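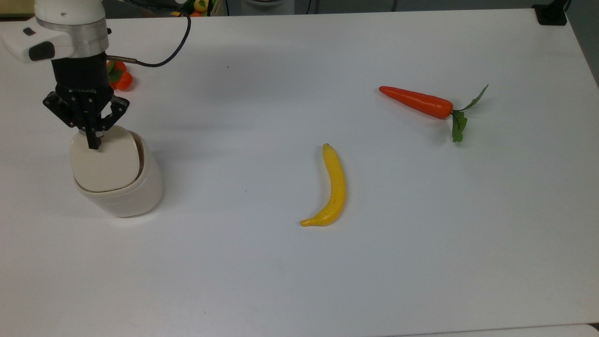
Toy food

Toy food, also called play food or pretend food, is a class of children's toys made to look like things people eat. Fruits and vegetables are the most common subjects, followed by bread, eggs, cakes, fast food and packaged groceries. The pieces are used in pretend cooking, shopping and serving, usually with a toy kitchen, a market stand or a set of small dishes. Sellers often credit toy food with teaching nutrition, counting and good manners, claims for which the support is thinner than the packaging suggests.

Materials

Most toy food sold today is molded plastic, wood or cloth. Hollow plastic pieces are light and cheap, and are usually formed in two halves joined along a seam. The seam is the weak point. A hollow tomato that has been stepped on tends to split there, and glue rarely holds for long on the softer plastics.

Wooden pieces are heavier and are sold at a higher price. They are described in catalogs as natural, safe or heirloom quality, terms that have no fixed meaning in the toy trade. A painted wooden apple chips like any other painted object, and a large one dropped on tile may dent the floor or itself.

Cloth food, made of felt, knitted yarn or stuffed cotton, is common in homemade sets. It is quiet and soft, but it picks up lint, and white felt (used for eggs, rice and frosting) grays with handling. Older sets in papier-mâché, plaster and tin turn up in antique shops. They are generally collected and kept away from children.

Choice of foods

The contents of toy food sets follow what is easy to mold and easy to recognize. Bananas and carrots appear in almost every basic set. Each has a simple outline and a strong color, and each can be identified by a child who has no words for it yet. Carrots are nearly always shown with green leaves attached, including in places where carrots are mostly bought without them. Bananas are nearly always yellow from end to end, with no brown.

Foods without a clear shape do poorly. Soup, rice, beans and stew make up a large share of what families eat, yet they are rare in sets, or appear as a printed disk that fits inside a bowl. Meat is usually limited to a drumstick, a sausage and a steak with a bone. Critics of the standard set have pointed out that it shows a supermarket produce aisle of one particular kind, and that adding a sushi roll or a taco to it, as several makers now do, changes less than the label claims.

Scale is seldom consistent. A strawberry may be as long as a carrot, and a whole chicken may fit inside a cup. Children seem to accept this without trouble.

Cutting sets

A cutting set consists of foods divided into slices held together with hook-and-loop fasteners, magnets or pegs, along with a blunt knife. Pressing the knife through the joint separates the slices with a tearing or clicking sound. The Allwood produce set, sold in a tray with a lid, is typical of the type and has 12 foods.

Cutting sets are promoted as training for real kitchen work. The motion needed is a straight push down, which has little in common with slicing a real carrot, where most of the skill lies in holding the food steady and keeping the fingers back. The fasteners also wear. Once the fuzzy side has flattened, a half banana will no longer stay joined to its other half, and the two get stored, and often lost, separately.

Claims about learning

Three claims are made often enough to be treated separately.

The first is that playing with toy vegetables makes children more willing to eat real ones. Children do handle and name the pieces, and knowing the name of a food may make it less strange at the table. Going from there to a change in diet is a long step. A child who serves plastic broccoli with enthusiasm may still refuse the cooked kind, as many parents can report.

The second is that sorting toy food teaches early math. Grouping by color, size or type is a real exercise, but buttons, blocks or socks serve just as well. A small classroom trial run at the Greenwood preschool compared toy produce with plain colored blocks over 7 weeks and found no difference in how well the children sorted afterward. Its authors noted that the groups were small and that the teachers knew which group was which.

The third is that pretend meals build language. This one has more to recommend it. Ordering, offering, refusing and paying all call for talk between players. How much of the benefit belongs to the plastic carrot and how much to the person sitting across the table is hard to separate, and advertisements do not try.

Safety

Small pieces are the main concern. Grapes, berries, eggs and detached slices can be choking hazards for children under three, and a full-size toy may still shed a stem or leaf. Leaves pushed into a hole in the top of a carrot or strawberry should be tested by pulling. Magnets in cutting sets deserve a closer look than they usually get, particularly in secondhand sets with cracked pieces.

An age mark on the box covers the set as sold. It says little about the same set after several years in a playroom, mixed with parts from others.

Cleaning and storage

Solid plastic pieces can be washed in warm soapy water. Hollow ones take in water through the seam or a small molding hole and dry slowly inside, which can lead to mold. Wiping is safer. Wood should be wiped and dried at once, and most cloth food can be washed by hand.

Storage products sold for toy food include divided crates, net bags and miniature shopping baskets. Divided crates look tidy in photographs, but few households keep the sorting up. An open bin is less attractive and gets used more. Lidded bins keep out dust, though a lid that fits tightly can be too stiff for small hands, so the food ends up on the floor beside it.

Collecting

Interest in older toy food is modest. The Matar tin groceries and the Istenura market stand, both sold with printed paper labels, draw the highest prices when complete. Completeness is hard to prove. The Istenura stand was advertised with 146 pieces, a total that appears to have included the price tags and the paper coins, and no full inventory is known. Listings that describe a stand as complete should be read with this in mind.

See also

Play kitchen
Food model
Toy cash register
Pretend play

Page last edited 23 September 2025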